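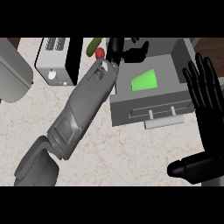
Figure 7.1. Simulated kitchen counter with a cucumber and a tomato.

Chapter 7
Tracing an Outbreak of Foodborne Illness

By the Buvitz course team
Revised October

When many people in one town become sick in the same week, the local health unit must answer two questions quickly. What is the illness, and what do the sick people have in common? This chapter treats the second question. The laboratory methods for the first one were given in Chapter 6, and the reader who skipped it should go back at least to the section on stool cultures.

We will follow one outbreak through the whole chapter. Wustilby is a coastal town of 2694 residents, with one medical centre and one secondary school. In October the centre reported a cluster of patients with diarrhoea, fever and strong stomach cramps. Most of them had eaten at the harbour festival, but several had not gone there at all. For this reason the festival was a weak explanation from the beginning, although the newspapers had already accepted it.

7.1 The case definition

Before any counting is done, the investigators must decide who is a case. A case definition has a clinical part, a place and a time period. In Wustilby the first definition was "any resident with diarrhoea during the festival week". It was too wide. It included persons with long-standing bowel disease, and it left out the visitors who had already travelled home. The second definition required three or more loose stools in 24 hours, and it covered everybody who had stayed in the town, resident or not.

A definition can be changed during the investigation, but every change must be written down with the hour at which it was made. Students often forget this, and then two tables in the same report do not agree.

7.2 Whom to interview

The health unit had nearly 900 names on the festival registration list and could not telephone all of them. It selected 100 persons who had stayed well and compared their meals with the meals of the sick. The well persons in such a study are called controls. They should have had the same opportunity to eat the suspected food as the cases had.

Memory is a serious problem here. A sick person has thought many times about what he or she ate, while a healthy person has not thought about it even once. The questionnaire should therefore name each dish separately and should be read aloud in the same way to both groups.

In this chapter
7.3 Drawing the epidemic curve
7.4 The Garrido questionnaire
7.5 Attack rates by meal
7.6 The Cirkau water results
Exercises for Chapter 7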